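**Gemeck cell sim: arm holds above board, no descent to pick**
Opened by: Haruto Wada
Opened: 25/05/2023
Component: Stitside planner, Oda scene package
Severity: 2

**Symptom**

The white arm moves to the approach pose over the parts and stays there. The gripper never starts the descent. The planner reports `GOAL_IN_COLLISION` and retries until the step budget of 4,000 is used up. No contact is logged at any point in the run.

**Steps to reproduce**

1. Load the Gemeck cell from the current Oda package.
2. Start the board pick task with default seeds.
3. Wait for the first approach. The fault is logged at step 1,619.

Renders from the affected cell:
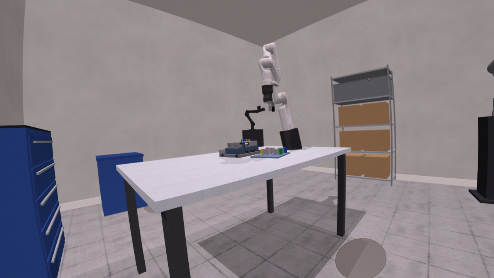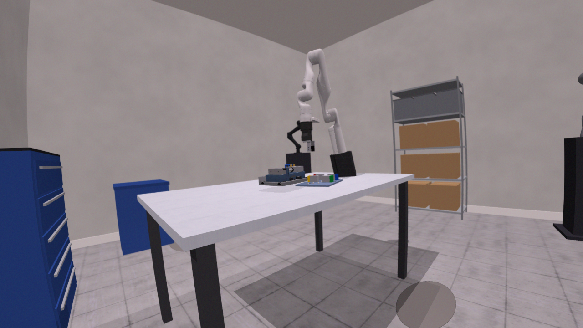

The planner rejects every descent path because it checks them against an outdated collision model of the small black arm. Stitside loads that model once at startup and does not refresh it when the scene package moves the mount. In both renders the black arm is behind the table on a dark box-shaped pedestal, and that matches the mount position in the current package. The collision model still has it at the old mount, closer to the parts, so the keep-out volume covers the end of the board next to the assembly. Visual geometry and collision geometry come from separate files, so the renders give no sign of the mismatch.

**Ruled out**

- Gripper offset. Checked against the Sostico tool file, values match.
- Joint limits on the white arm. Margin is fine at the approach pose.
- Table height. Same value in both geometry files.
- Seed. Changed it several times, same error each time.

**Log extract**

```
step 1619 approach reached
step 1620 plan descend: GOAL_IN_COLLISION
 pair: wrist / aux_arm_link3
step 1621 retry
...
step 4000 budget exhausted, task aborted
```

**Workaround**

Delete the cached collision file before launch. Stitside rebuilds it from the package on the next start. With the rebuilt file the descent is planned on the first try and the task ends at step 2,830.

Do not disable the `aux_arm` pair check to get past the error. The same config file is copied to the real cell, and the setting goes with it.

**Fix**

Compare the package hash with the cache at startup and rebuild on mismatch. Patch is in review. A stale cache should also raise an error; at present it passes silently.

**Open**

- Check whether other Oda cells with a second arm have the same stale file.
- Confirm the real cell was never started with the old cache. Haruto to pull the controller logs.

Status: workaround confirmed, waiting on patch.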